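Gebrauchte Staubsauger für Haushalte in Clellville

Die Gerätebörse Nyarko in Clellville nimmt ab sofort auch gebrauchte Staubsauger an. Abgegeben werden können sie donnerstags im Ladenlokal an der Drasthorpe-Straße, erstmals am 4. Juli. Schlauch und Netzkabel müssen dabei sein, Beutel bitte vorher entfernen.

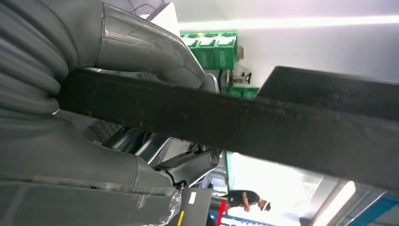
Geprüfte Geräte gehen für 11 Euro an Haushalte mit geringem Einkommen. Im vergangenen Jahr vermittelte die Börse über 2137 Elektrogeräte, vor allem Wasserkocher und Toaster. »Nach Staubsaugern wird seit November fast täglich gefragt«, sagt Leiterin Benedicta Addo. Pro Haushalt werden höchstens vier Geräte angenommen. Akkusauger sind ausgeschlossen.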